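19/03/2026
By Gisela Mühlbauer

Leave the shape sorter alone

My sister-in-law cleared out her boys' room in February and the first thing in the charity bag was the shape sorter. Too babyish, she said. The younger one is 2. I took it out of the bag again when she went to make the tea, and we have been slightly cool with each other since.

So. A defence of the shape sorter, written fast, between the school run and the dentist.

It is the best toy there is. I'll say it flatly. A board, some holes, some blocks. No batteries, no song, no cartoon dog telling you well done in an American accent. The block goes in or it doesn't, and whichever it is you know straight away, you don't need a grown-up leaning over your shoulder to mark it.

And the shapes people choose! I grew up with circle, square, triangle, and I think a sort of half moon. Dull set. The triangle was fine but the square you could do in your sleep. What you want is an awkward one. Something with a bit missing, so there's a right way round and several wrong ways, and a child has to stop and turn it over in the hand and look at the end of it. 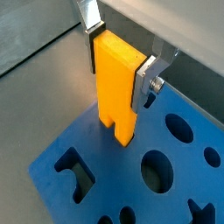

Yellow block with a notch in its base, blue board below.

A notched piece like that is worth a whole tub of cubes. One leg shorter than the other, too. You can't shove it and hope. Well you can, my nephew does, he shoved for a good 15 minutes last Sunday and went purple. Then he turned it. I nearly cried, and I'm not a crier.

Stars are the other good one. A star looks hard and is really quite forgiving, there are five ways to get it right, which makes it a present to a tired child. Ovals are meaner. An oval looks like a circle to anyone in a hurry, and then it jams. I have a lot of respect for the oval.

The complaint I hear most, and my sister-in-law made it, is that they learn the trick and then it's over. Done it, bored, into the bag. I don't beleive this. Watch one that's supposedly grown out of it, when there are visitors and nobody's asking him to perform. He'll go back. He'll do the hard one first, then the easy ones as a sort of pudding. Adults do the same with crosswords and we don't send them to the charity shop.

The other complaint is noise. Fair. Wooden ones are murder on a kitchen floor – we had a Runddale set, 20 blocks, lovely thing, like a drawer of cutlery going down the stairs. Foam solves it. People are snobbish about foam, they think it looks cheap next to beech. I was snobbish about foam. But it's quiet and it doesn't hurt when you tread on it at night, and you can cut much odder holes in it.

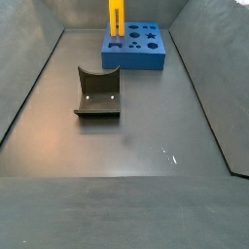
HUMBERG, March

Look at the choice on a blue one like that. A little cross, a star, a bridge, a cluster of three small circles that might be a clover if you're feeling kind. All in a block you could put on your lap. And some proper space round it, which matters more than people think. I'm forever seeing sorters wedged in a toy box under 39 plastic dinosaurs and then we wonder why the child doesn't touch it. Clear the floor. Put it out by itself. Walk off.

Walking off is the hard bit. I am terrible at it. My hand goes out, I say "try it the other way, darling" and that's the whole game spoilt, I've done the only interesting part for him. My husband is much better because he falls asleep.

Price, then, as somebody will write in. The Mirport catalogue wants silly money for a wooden one with a cotton bag. Don't. Go second hand. Check the pieces are there, one missing is fine, two is annoying. Vukčević on the market has a crate of toys under the table most Saturdays and he'll let you sit and test them if it's quiet.

Ours is on the low shelf by the radiator now. He asked for "the holes" before he'd got his coat off. Sister-in-law heard him. She didn't say anything and niether did I, and she has not asked for it back.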